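로봇 작업셀 구매 계획 갤러리: 탁상 밀기 작업 장비의 예산 편성과 검수

본 페이지는 탁상형 로봇 작업셀의 증설을 앞두고 정리한 구매 계획 자료이다. 대상 독자는 견적 요청서를 작성하는 담당자와 설치 공간을 배정하는 담당자이며, 로봇 제어 알고리즘은 다루지 않는다. 금액은 계약 조건에 따라 달라지므로 표기하지 않고, 예산 총액에 대한 비율과 수량, 기간만 적는다.

증설 규모는 작업셀 2대이다. 기존 셀과 동일한 작업을 수행해야 하므로 팔의 기종보다 작업면, 말단 공구, 대상물의 호환성을 먼저 확정하였다. 팔을 먼저 고르고 나머지를 맞추는 순서로 진행한 이전 구매에서는 공구 어댑터를 두 차례 다시 제작하였고, 그 비용이 예비비에서 지출되었다. 이번 계획에서는 어댑터를 처음부터 독립 항목으로 편성한다.

1. 예산 구성

로봇 팔과 제어기가 예산의 73퍼센트를 차지한다. 나머지에서 작업대, 말단 공구, 대상물, 조명, 안전 장치, 설치비, 예비비를 모두 충당해야 한다. 비중이 작은 항목일수록 견적서에서 누락되기 쉽고, 누락된 항목은 대부분 납품 이후에 발견된다. 케이블 연장, 접지 공사, 비상정지 버튼의 이설이 대표적이다.

항목 구분은 다음과 같다.

가. 팔 본체, 제어기, 조작반
나. 작업대 및 상판
다. 말단 공구와 어댑터
라. 대상물 및 교체분
마. 조명과 차광
바. 안전 장치와 배선
사. 운송, 설치, 교육
아. 예비비

가 항목은 단일 계약으로 처리하고, 나부터 라까지는 별도 발주한다. 통합 발주를 하면 행정 절차는 줄지만 상판과 대상물의 세부 규격을 바꿀 때마다 계약 변경이 필요하다. 마 항목은 기존 셀의 여유분을 먼저 조사한 뒤 부족분만 구매한다.

2. 공급사 비교

견적은 Privico, Fetar, Tsikata 세 곳에서 받았다. 설치 장소는 Lastcombe 동의 1층 실험 구역으로 동일하게 제시하였다.

Privico는 팔과 작업대를 묶은 구성을 제안하였다. 납기가 가장 짧으나 작업대의 구멍 간격을 지정할 수 없다. 기존 지그를 그대로 쓰려면 중간판을 추가해야 하고, 중간판만큼 작업면이 높아지므로 팔의 설치 높이도 함께 조정해야 한다.

Fetar는 팔만 공급한다. 플랜지 도면을 견적 단계에서 제공한 유일한 업체이며, 어댑터를 외부에서 가공하는 데 지장이 없다. 보증 기간의 기산점이 납품일로 되어 있어 설치 완료일로 변경해 줄 것을 요청하였고, 회신을 기다리고 있다.

Tsikata는 작업대와 대상물을 담당한다. 구멍 간격과 도장 색상을 지정할 수 있고, 상판 교체용 고정구를 선택 품목으로 둔다. 다만 최소 발주 수량이 있어 대상물은 교체분까지 한 번에 구매하는 편이 유리하다.

현재 검토 중인 안은 Fetar의 팔과 Tsikata의 작업대를 조합하는 것이다. 이 경우 두 업체의 책임 경계가 팔 베이스의 고정면이 되므로, 해당 면의 평탄도와 볼트 체결을 누가 검사하는지 계약서에 명기해야 한다.

3. 작업면과 대상물

천공 작업대 위에 목재 상판을 얹는 구성을 기준으로 한다. 타공면만으로는 작은 블록의 모서리가 구멍에 걸릴 수 있어 평활한 판이 필요하다. 상판은 소모품으로 분류하고 셀마다 예비판을 둔다. 블록은 색과 형상을 조합하여 주문하며, 동일 색상이라도 형상이 다르면 품번을 분리한다.
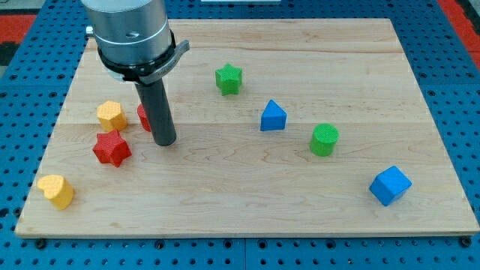
단일 막대형 공구와 블록. 밝은 단풍나무 집성판을 파란 천공 작업대에 올린 구성이며, 별, 하트, 육각기둥, 원기둥 등의 형상이 섞여 있다.

Sanaa Berrada의 의견은 이렇다. 상판을 소모품으로 잡은 것은 맞지만 교체 주기를 정하지 않으면 예산 항목이 비어 있는 것과 같다. 누적 가동 200시간마다 상판의 휨과 표면 상태를 점검하고, 기준을 벗어나면 그때 교체하는 방식으로 적어 두자. 블록도 마찬가지이며, 색이나 표면 질감이 다른 제조분을 섞어 쓰면 이전 기록과 비교하기 어려우니 교체분은 같은 제조분으로 한꺼번에 받아야 한다.

위 의견을 반영하여 점검 주기를 200시간으로 정하고, 유지보수 계획서의 상판 항목에 추가하였다. 점검 항목은 휨, 긁힘, 집성 이음부의 단차이다. 교체분 블록은 제조 번호를 표기한 밀봉 포장으로 납품받고, 개봉 시점을 대장에 기록한다.

4. 말단 공구

밀기 작업에는 개폐식 그리퍼가 필요하지 않다. 막대형 공구는 단가가 낮고 배선이 없으며 재고 관리가 간단하다. 반면 집기 작업으로 전환할 계획이 있다면 전기 배선과 공압 배관의 통로를 미리 확보해야 하고, 이를 나중에 추가하면 팔 외부로 케이블을 돌리게 된다. 이번 증설분은 밀기 전용으로 편성하되, 제어기의 입출력 단자는 여유를 둔다.

견적 요청서에 기재할 사항은 다음과 같다.

플랜지 규격과 볼트 배열
막대의 길이, 직경, 선단 형상
표면 재질 및 경도
과부하 시 파손 또는 이탈되는 부위
예비 공구의 단가와 납기

선단 형상은 도면으로 지정한다. 이전 발주에서는 문구로만 기재한 탓에 모따기 치수가 서로 다른 공구가 납품되었다. 과부하 부위를 묻는 이유는 충돌 시 수리 비용 때문이다. 공구가 먼저 이탈하면 예비품 교체로 끝나지만, 힘이 플랜지로 전달되면 팔을 반송해야 한다.

5. 설치 공간과 부대 설비

셀 한 대당 필요한 바닥 면적은 작업대 크기에 팔의 최대 도달 거리와 보행 여유를 더해 산정한다. 작업대 치수만 적어 제출한 배치도는 반려한다. 배치도에는 문이 열리는 방향, 분전반의 위치, 비상정지 버튼까지의 이동 경로를 함께 표시한다.

전원은 셀별로 분기한다. 같은 회로에 압축기를 연결하지 않는다. 조명은 상부에서 고르게 비추는 방식을 기준으로 하고, 창에 면한 자리에는 차광막을 둔다. 조명 기구는 교체 후에도 같은 색온도를 유지할 수 있도록 예비품을 함께 주문한다.

바닥의 하중 조건은 건물 관리 부서에 서면으로 조회한다. 팔 자체의 중량보다 작업대와 받침의 합산 중량, 그리고 가감속 시의 전도 모멘트가 문제가 된다. 앵커 시공을 할 수 없는 구역이면 받침에 추를 더해야 하며, 추의 운송비도 사 항목에 포함한다.

6. 일정

발주부터 인수까지 16주로 계획한다. 가장 긴 구간은 팔의 제작과 운송이며, 그 사이에 작업대 설치와 전기 공사를 마친다. 블록은 작업대와 함께 입고한다. 2월에 발주 승인이 나지 않으면 전기 공사의 시공 순번을 다시 받아야 하므로, 공급사 회신이 늦어지는 경우에도 전기 공사 신청은 먼저 제출한다.

대금은 계약, 납품, 인수의 단계로 나누어 지급한다. 인수 단계의 지급분을 남겨 두어야 초기 불량에 대응할 여지가 생긴다. 교육비는 실제 교육이 실시된 뒤에 정산한다.

7. 인수 검사

검사는 공급사 입회하에 실시하며 항목은 아래와 같다.

팔 베이스 고정면의 평탄도
상판의 수평과 고정 상태
막대 선단과 상판 사이의 간격, 작업 영역 네 모서리와 중앙에서 측정
비상정지 후 재기동 절차
블록의 수량, 색상, 형상, 제조 번호
도면, 설명서, 예비품 목록의 납품 여부

선단 간격은 무부하 상태에서 측정하고 상판을 예비판으로 바꾼 뒤 한 번 더 측정한다. 두 측정값의 차이가 허용치를 넘으면 예비판을 반품한다. 검사 기록은 양측이 서명한 원본을 구매 문서와 함께 보관하고, 사본은 셀 옆의 점검 대장에 철한다.

8. 미결 사항

Fetar의 보증 기산점 회신
Tsikata의 상판 고정구 도면
Lastcombe 동 1층의 바닥 하중 조회 결과
예비비로 처리할 운송 보험의 범위

회신이 접수되는 대로 해당 항목을 고치고, 변경된 항목의 번호를 이 목록에 병기한다.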